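Home | News | Visits | Interviews | Archive | Contact

Sorting by hand before sorting by arm: an open day at Goltetti

Jun 23, 2024

Goltetti opened its demonstration rooms to visitors for an afternoon, and most people went straight to the arm. The company builds handling cells for small packers, and the arm on show was lifting pouches out of a tray and setting them on a belt. The engineer who runs the demonstrations, and who asked to be identified only by job, was more interested in talking about the hand tools.

"The arm repeats what it has been given," the engineer said. "The question is where the examples come from. We collect ours with a gripper that a person carries about. It has the same fingers as the one on the arm, so a grasp made with one can be used by the other."

The work is split between the demonstration rooms and ordinary flats and offices. The engineer regards the second kind of site as the more useful. A test bench has even light and a plain surface, and a model trained only there does poorly when it meets a patterned tablecloth. Packaged food is the current subject. Wrappers crease, reflect light and slide over one another, and the edge of one packet is easily taken for the edge of the next.

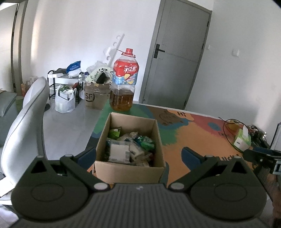
The hand-held gripper at a box of packaged snacks.

Asked what makes a box of snacks harder than a tray of machined parts, the engineer began with the contents. "A machined part has one shape. A bag of crisps has a different shape each time you put it down. You can't store a model of it and look for a match. You have to find somewhere to pinch."

The walls of the box are a second difficulty. Fingers that open wide enough to take a packet may foul the cardboard on the way in. An operator tilts the wrist without thinking about it. The arm has to be shown the tilt, and shown it from several sides, or it will come straight down and stop against the flap.

Each operator works for 20 minutes and then rests for 7. The engineer said the limit was set in April, after recordings from longer sessions showed the grasps becoming hurried towards the end. "A tired person drags a packet up the side of the box. It works, so they carry on doing it. Then the arm learns to drag."

Recordings are checked at Bellen, a smaller firm that shares the building. A reviewer there marks the moment of contact and the moment of release, and rejects any run in which the fingers leave the view. The marking software is called Ilero. The engineer described it as slow but predictable, and said there were no plans to replace it.

On the arm itself the engineer was brief. The version shown to visitors attempts a grasp up to 3 times before moving to another item. Thin packets lying flat on the bottom of a box are still left for a person. A softer fingertip, developed under the project name Peixoto, is being tried on these, and 2 sets have been made so far.

"It holds foil well," the engineer said. "It wears quickly on cardboard. We are looking at the edge of the pad now."

The next open day has not been fixed. Visitors who left an address at the desk will be written to.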